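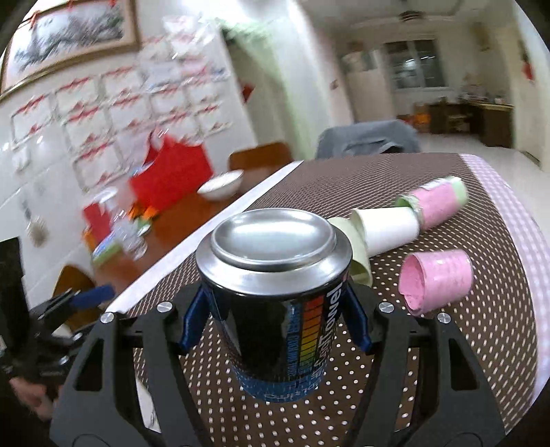
Nodmont para las sesiones en domicilios tras dos pellizcos con las pinzas de mano

Parada total desde las 9:30. Sandau, la empresa que lleva el proyecto Nodmont, ha mandado retirar de uso 146 pinzas de mano por un fallo en el cierre. Dos operadores con pellizcos en los dedos, los dos leves. Curas en el sitio, ninguna baja. El parón afecta a todas las casas donde se graba y por ahora no tiene fecha de final.

El fallo, según el aviso interno al que ha tenido acceso esta redacción: al soltar el gatillo los dedos deberían abrirse despacio y quedarse abiertos. En las unidades afectadas se abren, se quedan a medio camino y se vuelven a cerrar de golpe. Sin avisar. El muelle de retorno salta de su asiento y el gatillo queda muerto, la mano nota el tirón cuando ya es tarde. Con la pinza vacía es un susto. Con la otra mano cerca, colocando un vaso, es un pellizco.

Es lo que pasó las dos veces. El trabajo de mesa es lo más corriente del proyecto: latas, vasos, rollos, cajas, lo que haya en la casa, cogido con los dedos de almohadilla azul y vuelto a dejar, casi siempre con una pinza en cada mano. Muchas horas de abrir y cerrar. Los operadores dicen que el gatillo se iba aflojando desde febrero y que se notaba sobre todo con objetos redondos, que obligan a apretar más. Hubo partes de avería, 12 en total. Se contestaron con un "limpiar y seguir", cosa que la empresa no niega.

"Los partes llegaron y se leyeron mal, los tratamos como suciedad en el pivote", reconoce Joon-young Shim, responsable de seguridad de Sandau, al telefono. "El pivote está bien. Es el asiento del muelle, que se come el plástico poco a poco. Teníamos que haber parado al segundo parte, no al doce".

Shim insiste en que las pinzas no llevan motor en el cierre y que la fuerza es la del muelle, nada más. No hay riesgo de corte, dice. De uña negra sí. 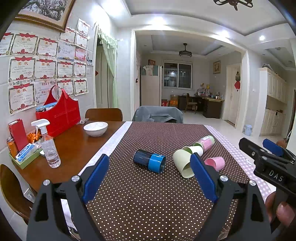 Última modificación: 16:40 h

Actualización. Sandau amplia la parada a las unidades de repuesto, que en el primer aviso quedaban fuera. El motivo, que el muelle viene del mismo lote. Lo suministra el taller Sadeghi, que a esta hora no a respondido a las llamadas.

Qué pasa con lo ya grabado. De momento se apartan 47 grabaciones en las que la lectura de apertura no cuadra con lo que hacen los dedos: el registro dice abierto y la pinza está cerrada, o al revés. Para entrenar a un robot, eso es veneno. Gundia, el laboratorio que recibe los datos, ha pedido que no se borre nada hasta revisarlo y que las grabaciones se entreguen aparte, marcadas. Las demás siguen su curso.

Instrucciones para quien tenga pinzas en casa o en el coche:

No usarlas, tampoco para probar.
No abrir la carcasa. El muelle sale disparado.
Dejarlas con los dedos cerrados y la cinta puesta.
Apuntar el número de serie y mandarlo al coordinador de zona.
Si ya hubo pellizco y no se dio parte, darlo ahora. Vale con retraso.

Las sesiones anuladas se pagan enteras, tanto a los operadores como a las familias que ceden el comedor o la cocina. Lo confirma la empresa por escrito. Los operadores piden ademas que un parte de avería pueda parar una sesión sin esperar respuesta de nadie. Shim dice que lo está estudiando y no da plazo.

La pieza nueva, un asiento metálico, está en pruebas en el banco de Sandau. Sin resultados todavía.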